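Sorting Chargers and Power Strips Before Packing
Posted by Petrică Filip, 2,103 views

Clear a flat surface and lay everything out before any of it goes in a box. Keep power strips at one side and set the small cube adapters next to each other, prongs facing the same way where possible. Boxes go down first, with blocks and plugs on top.

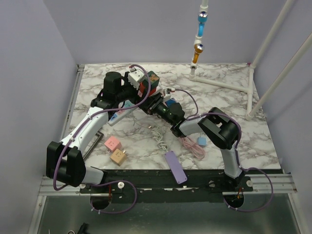
Category: Cables & Adapters

Cube adapters come in several colors, pink and tan among them. Write the output rating on a label and stick it to the side without prongs. Unplug everything from the power strip, wipe it, and fold its cord into loops no tighter than 3 inches. Secure with one tie.

Pack in this order: power strip, blocks, cubes. Recheck the labels every six months.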